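Setting Up Your Audio Guide for the Polar History Walk

Welcome, and thank you for choosing the Tridard audio guide to the Skorotwood expedition galleries. Please take a few minutes over this section before you set off – the guide is friendly enough once it knows you, but it does like things done in order.

1. Press and hold the side button for 3 seconds, until you hear the chime. Let go, and the welcome message will begin in whichever language was used last.

2. Choose your own language with the arrow keys, then press the center key to keep it.
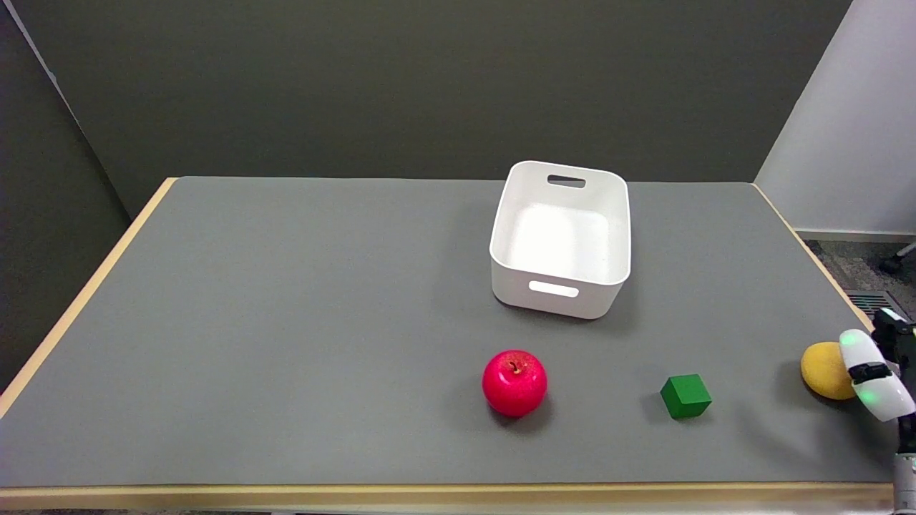 3. Key in 175 for the full walk, which lasts 60 minutes and takes in the Salameh sledging diaries, or 15 for the shorter family walk.

Note: You can change walks whenever you like, and the guide will remember where you left the other one.

4. Set the volume while the introduction is playing. The wind recordings in the Kondach hut gallery are a good deal louder than the narrator, so start a little lower than feels natural – you can always nudge it up again when the letters home are being read.

Caution: Please don't pull the headphone plug out while the guide is speaking. Press pause first, wait for the click, and then unplug it gently.

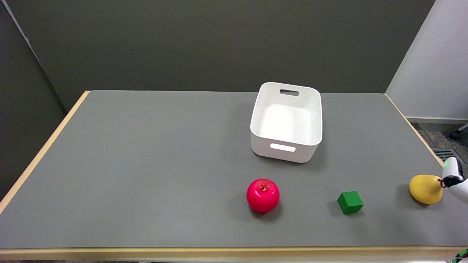

Gray table with wood trim and a white bin

Stop numbers were last revised on 2021-04-09, so an older printed map may not match what you hear.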